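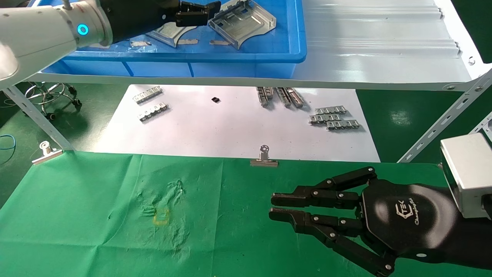 Hedavia table cloth and clamp set: a lot of promises for a bit of green cloth

3462 shares

I have never trusted any product that describes itself as a "system". A cloth is a cloth. A clamp is a clamp. Put them in the same cardboard sleeve and Hedavia would like you to believe you've bought a Worktable Surface System, and would like you to pay accordingly. I bought one at the end of the summer with my own money, through Listport, and used it into October for cutting out patterns, wrapping parcels, sorting a tin of buttons I should have thrown away years ago and one long evening of jigsaw. My expectations were low and it met most of them.

What you get is a rectangle of green cloth, a set of small metal clamps and a folded sheet of instructions that manages to say very little in five languages. The English part tells you to "place the surface on the surface". I did that.

What it claims

The sleeve makes four claims. The cloth lies flat straight from the packet, it doesn't creep while you work, it's kind to your eyes over a long session, and it protects the table underneath. It also says "professional grade", which I've left out of the count because I don't know what profession they have in mind.

Flat from the packet

No. Mine came out with fold lines like a road map and they were still there a week later. Hanging it over a door overnight did nothing I could see. A warm iron with a damp tea towel on top got rid of most of them, though there is one crease across the middle that has survived three goes and which I now regard as a feature of the landscape.

You might say that any folded cloth will crease, and I'd agree with you. But then don't print "flat straight from the packet" on the packet. Zirkora sends its table cover on a cardboard tube, and it costs a bit less, and the thing rolls out as flat as you like. The tube is a nuisance to store. I'd still take the tube.

Size and weight

The listing gives 2000 mm for the long side, and I measured it because I measure everything that comes from Listport these days. It was 2000 mm before ironing and very slightly less after, by an amount I'm willing to let go. I wouldn't put it through a hot wash and expect the same answer. The care label asks for a cool wash and drying flat, and if you have somewhere to dry a thing that size flat then you have a bigger house than I do. I used the line.

On my table it hangs down at the front by 300 mm, and that is too much if you sit to work. It lies across your knees like a blanket in a care home. I folded the front under, which made a ridge just where my wrists go. Then I pushed the whole cloth back so the extra hung down behind, which is the right answer, and which the instruction sheet could have mentioned if it had spent less time placing surfaces on surfaces.

It weighs 795 g on the kitchen scales without the clamps. The website says "substantial". I'd have called it middling. It's heavier than a bedsheet and a good deal lighter than the old curtain I'd been using before, and the old curtain was free.

Does it creep?

Laid on the table with nothing holding it, yes, of course it does. Lean on it and pull a length of fabric towards you and the cloth comes too. There is no grip on the underside of any kind. So the second claim rests entirely on the clamps, and this is where I have to be fairer than I'd like, as the clamps are good.

They're small, they don't stick up much and they hold. Two at the back corners were enough for nearly everything I did. I tried adding more at the front and took them off again inside ten minutes after catching my sleeve twice. With the back pair done up and the cloth pulled snug towards me, I could cut and drag and turn things over without having to stop and straighten up.
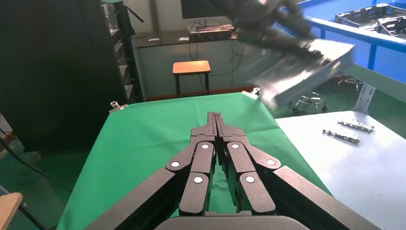

Green cloth, with a small metal clamp holding it at each far corner.

A few grumbles, all the same. The clamps will only go over a fairly thin top. My kitchen table has a thick edge and they wouldn't open far enough, so everything I'm reporting comes from the thinner table in the back bedroom. The listing doesn't give a maximum thickness. I wrote to Hedavia to ask and got a reply thanking me for my interest in the system.

They also have bare metal faces, and on a soft wood top that will leave a mark. It left one on mine, underneath, where I can live with it. A scrap of card between the clamp and the table sorts it out. You'd think that for this money somebody might have glued on a bit of felt.

And there are no spares. If you lose one you can buy another set, cloth and all. Or you can do what I'd suggest to anybody still reading, and buy the Šimkus clamps. They're sold in pairs, they open wider, they have a pad on the face, and they'll hold any cloth you already own. They are ugly and the screw squeaks. I've had mine for years on the ironing board cover and have never thought about them once.

Kind to the eyes

The only colour I could get was green. The website has a paragraph about green being restful, with no hint of who found this out or how. I spent four hours on a jigsaw of a harbour and my eyes felt exactly as they do after four hours on any jigsaw. Bad light makes far more difference than the cloth, and a better lamp would do you more good than anything in the sleeve.

What I will say is that a plain, even colour makes it easier to find things. White thread, black buttons, pins, the little paper notches that drop off a pattern: they all show up. My old curtain had leaves on it and I lost a needle in those leaves for most of a winter. But this is an argument for a plain cloth in any middling colour, and every market stall in the country has one of those. If you do a lot of work with green fabric then you'll want something else altogether.

Protecting the table

It'll stop light scratches. It'll stop a cup from clinking. It won't stop a craft knife, and I have a short slit near the left side to prove it. It won't stop water either. A spilled glass went through in the time it took me to say a word I won't put here, and the table was wet underneath before I'd picked anything up. Glue sits on top if you're quick and doesn't come out at all if you aren't.

Pins go through it, naturally, and if you push hard they go into the wood. I mention it because one of the customer reviews on Listport praises it as "pin proof", and I can only think that customer owns very blunt pins. While I'm on the subject, a suspicious number of those reviews use the word "transformed". Read the three-star ones. They're written by people who have ironed it.

Lint is a mixed story. New, it shed a fine green fluff that got on to a pale blouse I was taking up. After the first wash this mostly stopped. If you're buying it for dressmaking, wash it before it goes anywhere near anything you care about, and wash it by itself.

Putting it away

The sleeve is meant to be kept and used for storage. Mine tore on the second outing. Folding the cloth back to its original size also brings back all the original creases, so I've given up on that and roll it round a length of drainpipe left over from the shed. The clamps live in a jam jar. So much for the system.

Should you buy it?

If you have a thin-topped table, no spare cloth of any sort, and you'd like it all to turn up together, then it does the job once you've ironed it. The edges are neatly hemmed, the stitching has held, and the clamps are better than I expected. I haven't sent it back.

At full price I wouldn't, though. I paid the sale price, and Listport seems to run that sale more weeks than not, so do at least wait for it. A plain remnant from a fabric shop and a pair of Šimkus clamps would leave you change for the lamp. If you want it flat on day one, get the Zirkora and find a corner for the tube.

Two and a half stars. It would be three if they took "flat straight from the packet" off the packet.

Update: since I wrote this, the crease in the middle has softened a little. The slit has got longer.

3462 shares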